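Tenia Brings Its Steamed Bun Mornings to Holloway, With a Free Starter Guide for Home Cooks

HOLLOWAY, 2018-02-12 – Tenia, the neighborhood cooking school that has been teaching people to feed themselves well out of small kitchens, is delighted to announce that its much-loved steamed bun mornings are coming to Holloway this spring, and that the doors are open to anybody who has ever stood in front of the freezer section and wondered whether they could make those soft white buns at home. (You can, and we would love to show you!)

The mornings began at our Mindalow kitchen last June with a handful of neighbors and one borrowed steamer. Word got around faster than we were ready for, and more than 3,000 buns have been shaped, steamed and eaten at our tables in the months that followed. Each session lasts 2 hours and takes in nine cooks, so there is plenty of elbow room and plenty of time for questions.

We keep the equipment simple, the kind of thing that fits on a table and plugs into the wall. An electric pot, a steamer basket with holes in the bottom, a glass lid so you can peek without letting the heat out, and a plate for the buns. Beginners often worry that they need a stack of bamboo baskets and a big gas burner, and we are always happy to put that worry to rest.
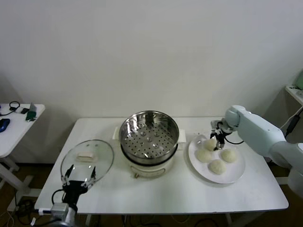
Four at a time is plenty for a first try, according to Rajitha Marikar, who would like every beginner to leave more space between the buns than seems necessary. They swell as they cook, she says, and a crowded basket gives you one large bun with a lot of opinions.

The Holloway sessions will cover mixing and resting the dough, plain buns and filled ones, and the art of warming up yesterday's leftovers so that they come out soft again. Lamduan Wongsuwan will lead the dough table, and Bongani Sithole will look after the fillings, including a mushroom and cabbage one that has a small following of its own in Mindalow.

Everybody who signs up will also receive our printed starter guide, with recipes in both cups and grams, notes on rising times for cold kitchens, and a page at the back for your own scribbles. Please bring an apron and a container with a lid – there are nearly always buns to take home.

Places can be reserved at the front desk of either kitchen. Questions about group bookings or food allergies may be addressed to Tahsin Debnath at Tenia, Mindalow.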